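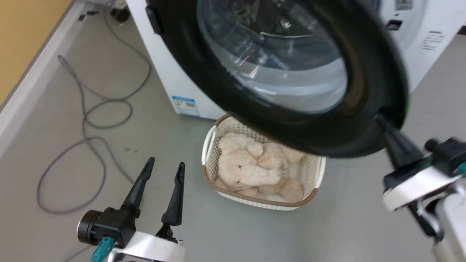 Ticket 251
Project: Mutudia (student manipulation project, laundry task)
Opened by: Cristóbal Garrido
Component: right arm, wrist camera, grasp planner
Status: open, workaround in place

Summary
Right arm aborts the basket pick with "path blocked" when the washer door is open. With the door closed the same pick plans normally. Left arm not affected.

Setup
Two-arm station, plush toy in the lattice basket on the floor, front loader with the door fully open. Planner is the Buchanan build from June with the class config. Planning timeout 500 ms. Gripper pads are the stock Skarkden set.

Steps to reproduce
1. Home both arms.
2. Open the door until the hinge stops.
3. Place the basket below the door, long side parallel to the machine.
4. Run pick_basket with the right arm.

Expected: approach from the lower right, fingers to either side of the toy, close, lift.
Actual: abort before approach in almost every run. Log shows a collision between the forearm and an object labeled door_glass.

Entry 1
Checked joint limits and the hand-eye calibration on the right side. Both within tolerance. Swapped the wrist camera cable at the controller end. No change.

Entry 2
Ran the approach in manual mode along the path the planner rejects. No contact with the door or the basket rim. The path is clear, so the collision object is wrong.
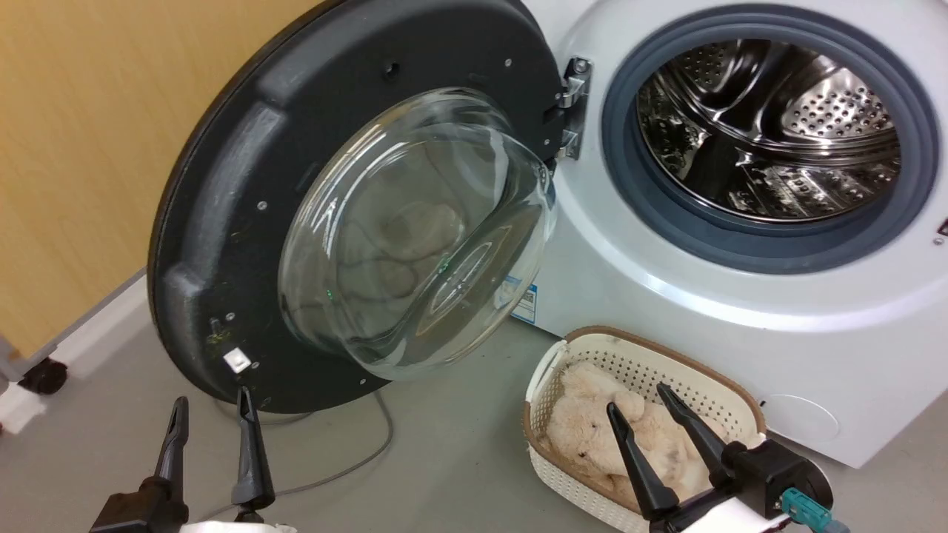 Right gripper at the toy with the door open.

Entry 3
Dumped the collision map. The door is stored as a flat disk with a second blob in front of it, extending down over the basket. The blob changes shape between scans. Reflections on the domed glass are the likely source: depth returns from the window are being kept as solid points. Masked the glass by hand in one scan and the plan was found on the first try.

Entry 4
Tried the filter Bodetico uses for their window task. It removes the blob but also removes part of the drum opening, and the load step needs that. Reverted. 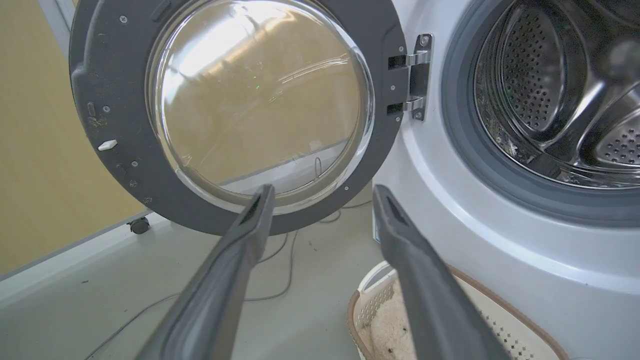 Changed the door model to a fixed ring and dome, placed from the hinge position, and told the planner to ignore live points inside it. Ran 24 picks with the door fully open. 2 aborts, both from the timeout, none from collision.

Workaround
Use door_model: static in the class config. Door must be fully open before the run. A half-open door will not match the model and the arm can hit it.

Remaining
- Raise the timeout and repeat the set.
- Read the door angle from the scan so the model can follow it.
- Test with the overhead lights off.
- Update the lab handout, step 2 still says any door position is fine.

Leaving this open until the angle fix is merged. Assigned to C. Garrido.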